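Lists > Skidelow Household List > Packing and storing
Last updated: 27 Jan 2019

Subject: Re: Soft packs for the Clevell boxes

Hello all,

On the question from last week:

> I have the Surner boxes, the 270 mm ones. Do I lay the
> soft packs flat or stand them up? When I lay them all
> flat, the lid does not close.

I had the same trouble in October, when we packed for Clevell. Now I lay the bigger pack down first and lean the smaller one against it, with the folded end turned to the wall of the box. Please do not press the air out too strongly — the wrapping can open at the fold. 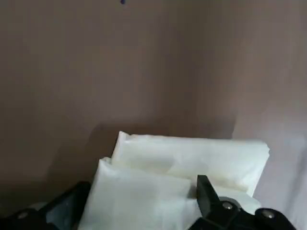 How many packs should go in one box? Seven, if the box is 270 mm deep. With the 220 mm box I stop when the lid starts to lift, and I put the rest in the next one.

For the labels, I write the shelf number on the short side only, because on the Ocampo shelves the long side is hidden. If somebody has a better tape than the paper one, I would like to know the name of it. Mine comes off after some weeks in the cold room.

Best regards from Skidelow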